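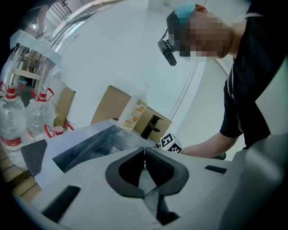

Packing drinks for a living

The packing room at Plonda is at the back of the building, past the loading door and a row of coat hooks. It is cold in January and noisy all year. The woman who has run it for 8 years agreed to talk during the afternoon break on condition that her name was left out. "My family would never let me hear the end of it," she said.

Plonda makes up mixed grocery orders for small shops, canteens and a few village halls. Most of what goes out is drink: juice in cartons, water in large plastic jugs, squash, long-life milk. She started on the evening shift, taping lids, and moved to days when the old supervisor retired.

"People think it's the glass that gives you trouble," she said. "We hardly do any glass. Juice cartons are worse. They look square and solid, but press on the side of one and it gives. Put something heavy on top and the corner goes, and then you've got orange juice through the whole order."

Her rule is that cartons stand upright, cap at the top, tight against each other. If there is a space left over she fills it with folded card. She doesn't like paper for this, as it flattens on the van and the cartons start to lean by the second or third drop.

Water is a separate matter. The big jugs with carrying handles never go in a box with anything else. "A handle is there to be carried by, so carry it," she said. "I've had new starters trying to fit one into a box because the order sheet said one box. The bottom drops out before they get to the door."

The jugs are kept at one end of the table with the smaller bottles next to them, and they are the last thing to be loaded. Drivers used to complain about this. Now the jugs ride by the side door of the van, where they can be reached without climbing over the rest.

The boxes come flat from a firm in Visley, in bundles, and are made up first thing in the morning. She keeps to two main sizes, a wide one and a tall narrow one. At one time there were five, and she spent a good part of each week looking for the right lid.

"The narrow one gets more use than you'd think," she said. "It stops people overfilling. Give someone a big box and they'll put things in it until they can't lift it."

Her own limit is simple. If she can't pick a box up from the table and turn round with it without shifting her feet, something comes out. There are scales by the door as well, though she says they are mostly used to settle arguments.

On an ordinary day the room sends out 363 orders, a figure she gave without looking it up. Before a bank holiday it can be roughly 1000, and office staff come down to help. She is fair about them. "They're careful, I'll give them that. Slow, but careful. I put them on the juice."

I asked what had changed most in her time there. She thought it was the shops. They order less and more often, and they want odd amounts – one carton of this, two bottles of that. A full case packs itself, she said, but a mixed box has to be looked at for a moment before anything goes in.

The table has changed too. It used to be lower, and by the end of a shift most people had a bad back. It was raised on blocks for a trial and the blocks stayed. A proper one has been promised from Demchenko, who fitted the shelves in the other room, but no date has been set.

She has 3 people under her at the moment and would like one more before summer, when the water orders go up. The Zultbridge round alone doubles in a warm spell, and every jug on it is carried out to the van by hand.

At the end of the break she folded the flaps down on a half-filled box to keep the dust out and wrote the order number on the side in marker pen. The rest of that order was waiting on a delivery of apple juice, due at four.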